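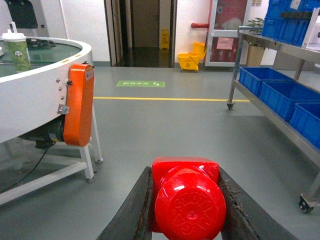
Nastunik G2 – Zweifinger-Parallelgreifer für Leichtbauarme
Testgerät und Gebrauchtverkauf, mit meinen Notizen aus dem Vergleich

Hallo zusammen! Wer hier schon länger mitliest, weiß ja, dass ich Greifer nur anbiete, wenn ich sie vorher selbst eine Weile am Arm hatte. Beim G2 hat es etwas länger gedauert, weil ich ihn unbedingt gegen den Vaher P40 laufen lassen wollte (den haben viele von euch, und ich bekomme ständig die gleiche Frage: lohnt der Umstieg?). Kurze Antwort: kommt auf eure Teile an. Die lange Antwort folgt, und die ist wirklich lang.

Was ihr bekommt

Greifer Nastunik G2 mit Flansch
Ein Paar flache, breite Finger, dunkel, gebraucht
Ein zweites Paar Finger, unbenutzt
Anschlusskabel, gerade Ausführung
Handgelenkkamera Womberg Mini mit Halter, auf Wunsch auch ohne
Meine Parameterdatei für den Nargate-Controller

Technische Daten, soweit ich sie nachgemessen habe

Greifkraft maximal: 50 N
Eigengewicht mit Flansch und Fingern: 800 g
Protokollierte Greifzyklen im Vergleich: 4.000
Davon mit der Kamera im Regelkreis: 200

Zum Hub schreibe ich absichtlich nichts. Der hängt davon ab, welche Finger ihr montiert, und mein Messschieber ist gerade verliehen. Wer den Wert braucht, schreibt mir bitte, dann reiche ich ihn im Januar nach.

Warum ich glatte, runde Teile nehme

Getestet habe ich vor allem mit roten Kunststoffteilen, oben ein eckiger Block und vorne dran eine dicke runde Kappe. Das sind richtig fiese Dinger! Glänzende Oberfläche, zwei Formen in einem Teil, und der Schwerpunkt liegt nie dort, wo man ihn vermutet. Wenn ein Greifer damit klarkommt, mache ich mir bei Kartons und Dosen keine Gedanken mehr. Der P40 hat mir die Teile beim schnellen Schwenken gern ein Stück verdreht, ohne sie fallen zu lassen. Das ist fast ärgerlicher, weil man es erst beim Ablegen merkt. Der G2 hält die Lage deutlich besser, und das liegt meiner Meinung nach weniger am Antrieb als an der breiten Fingerfläche.

Die Finger sehen inzwischen entsprechend aus. Kratzer, Schrammen, helle Staubspuren an den Kanten – das ist Gebrauch, und ich habe nichts überlackiert. Der Funktion schadet es nach meiner Erfahrung nicht, aber wer ein Vitrinenstück sucht, nimmt bitte gleich das zweite Paar.

Was mir nicht gefällt

Das Kabel. Es kommt gerade aus dem Gehäuse heraus, und bei engen Drehungen im Handgelenk steht es ab wie ein Henkel. Ich habe es mit zwei Klettbändern am Arm geführt, damit ging es. Vaher hat das mit dem abgewinkelten Stecker schöner gelöst, muss man einfach so sagen.

Dann die Software: Die Kraftvorgabe im Originaltreiber springt in groben Stufen, und bei dünnwandigen Sachen ist man sofort zu fest. Mit der Nargate-Steuerung könnt ihr feiner stellen, deshalb liegt meine Datei auch bei. Aniela Tokarz hat sie noch einmal komplett überarbeitet und nebenbei einen Vorzeichenfehler gefunden, den ich wochenlang übersehen hatte (danke, Aniela!).

Und beim Referenzieren müssen die Finger frei sein. Klingt selbstverständlich, ich habe es trotzdem zweimal vergessen.

Die Kamera

Ob man die Womberg Mini dazu braucht, darüber kann man streiten. Ich wollte wissen, wie sie sich außerhalb vom Arbeitstisch schlägt, mit mehr Tiefe im Bild und mit Zeug, das nicht schön ausgeleuchtet vor der Linse liegt. Ein Edelstahlwagen mit blauen Kunststoffkisten ist dafür gemein gut geeignet: Metall mit Reflexen, gerippte Kistenwände, und dazu ein glatter graugrüner Boden, der das Deckenlicht zurückwirft. 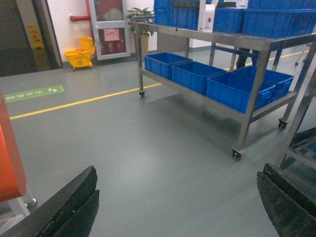 Die Finger bleiben bei meiner Halterposition immer links und rechts unten im Blickfeld, und das will ich auch so. Ich sehe gern, wo meine Fingerspitzen im Verhältnis zum Ziel stehen, vor allem beim langsamen Anfahren. Wer lieber freie Sicht hat, setzt den Halter ein Loch höher und verliert dafür im Nahbereich ein bisschen was. Bei der Belichtung habe ich die Automatik abgeschaltet und einen festen Wert genommen, sonst pumpt das Bild bei jeder Drehung zu den hellen Wänden hin. Den Wert findet ihr in der Parameterdatei ganz oben.

Die Farben kommen für meinen Geschmack kräftig genug. Blau und Gelb trennt die Bildauswertung bei mir ohne Nacharbeit, bei Rot auf Orange musste ich die Schwellen etwas verschieben.

Für wen passt der G2?

Wenn ihr mittelgroße, eher glatte Teile greift und sowieso einen Nargate-Controller habt: zugreifen. Wenn ihr mit dem P40 zufrieden seid und hauptsächlich Schachteln bewegt, behaltet ihn und kauft euch vom Geld lieber ordentliche Finger. Für sehr kleine Schrauben und ähnliches Kleinzeug würde ich beide nicht nehmen, da sind die flachen Finger einfach zu klobig.

Versand und Abholung

Ich verschicke versichert, im Originalkoffer. Abholen geht nach Absprache auch, dann können wir den Greifer vorher zusammen laufen lassen. Bitte bringt euren eigenen Flanschadapter mit, falls ihr ein anderes Lochbild habt. Den Preis gibt es auf Anfrage, er hängt davon ab, ob die Kamera mitgeht oder nicht.

Fragen am besten über das Formular, ich antworte meistens abends.

Stand der Seite: 2019-12-29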